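Trudbridge clothing bank adds folding hours

The clothing bank on Aguiar Street in Trudbridge will open its sorting room two extra evenings a month, starting in March 2025. Donations have been heavy since January — mostly knitwear and long-sleeve tops.

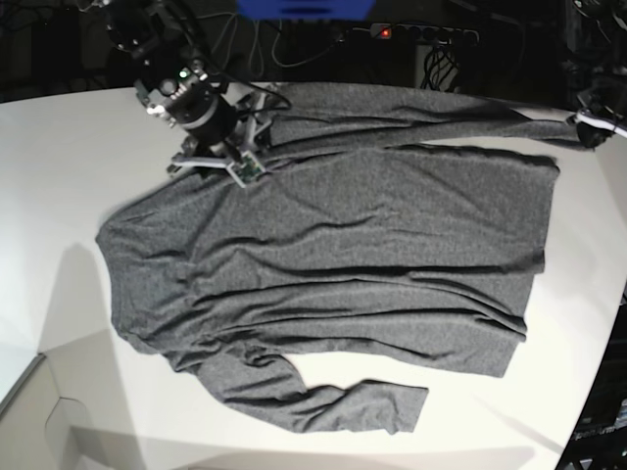
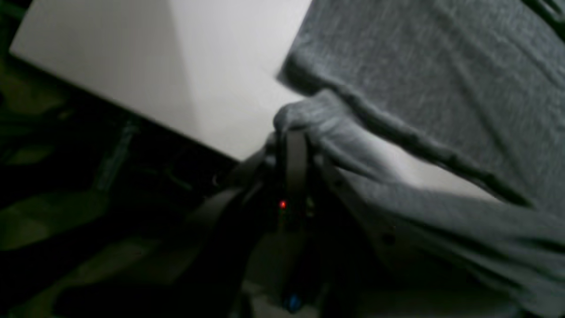
Shirts should come in clean, with sleeves turned right side out. Bags can be left at the Sudura entrance until 2 p.m. Coats and shoes are not being accepted for now.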